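Come and write planning software with us at Skudano

Hello! I'm Farzana Pramanik and I look after the planning team at Skudano. We're a small company making software for robot arms that work in ordinary kitchens, and we're looking for a software engineer to join us. I asked if I could write the advert myself this time, because the last one made us sound like a bank and we got some very puzzled applicants.

So, the job. Our main product is called Athumani, and it's the bit that sits between "fetch the fruit from the top shelf" and the arm moving its joints. It takes whatever the perception side believes about the room, works out a path that doesn't hit anything, and hands it to the controller. When the beliefs change halfway through, it has to work out a new one quickly enough that the arm doesn't stand there looking lost. You'd be working on that replanning part from your first week.

Most of our time at the moment goes on fridges. I could talk about fridges all day (ask my family). A table is easy enough, you come down from the top and you've got masses of room, but a fridge has shelves above and below, walls at the sides and a door that's swung out into just the space you wanted for your elbow. Our planner finds a way in most of the time. Getting back out again while holding something is where it still gets into a muddle, and I'd love you to help me fix that.

Nearly everything gets tried in simulation before it goes anywhere near hardware. We have our own kitchen simulator, Wokach, and each night it runs 4,000 tasks against the latest code. In the morning we have a cup of tea and look through the failures together at 9. Some are real bugs, some are daft things in the kitchen models, and telling one from the other is a surprisingly big part of the work.

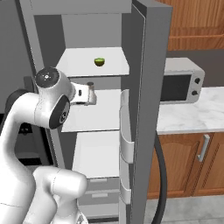 The person you'd sit next to is Ming-te Chung, who wrote most of the collision checker and will happily explain it as many times as you like. Lorcan Brennan does perception and Muireann Mac an tSaoi looks after the tooling – the replay viewer, the nightly runs, the scripts that hold it all together. We review each other's code, we're polite about it, and anyone can say a plan is a bad plan, including mine.

What I'd like you to have: solid C++ and enough Python to write a test without grumbling. You should be comfortable with 3D geometry, so frames and rotations and why your quaternion is back to front. You'll need to have worked on motion planning in some form, and a university project counts if you can tell me properly what went wrong with it. If you've used a physics simulator before, lovely, but you can pick that up here. You don't need a PhD. Two of us have one and it mostly comes up at quizzes.

The post is permanent and full time, though I'm very open to 80 per cent hours if that suits you better. We ask people to be in the office 3 days a week, partly for the morning look at the failures and partly because the hardware lives here. The rest you can do from home. There's no on-call. If the nightly run falls over, it can stay fallen over until somebody's had breakfast.

To apply, send Jarlath Duggan your CV and a short note through the jobs form on our site. In the note, tell us about a bug that took you far too long to find and how you got there in the end. A page is plenty. Please don't do us a fancy covering letter as well – we won't read it any more kindly.

After that there's a phone chat with me, then an afternoon here with the team, where we'll give you a failed run from Wokach and dig into it alongside you. No whiteboard puzzles! We pay your travel and you'll hear from us either way.

Applications are open until the end of May. If you'd like to ask me something first, put my name at the top of the form and it'll come straight to me.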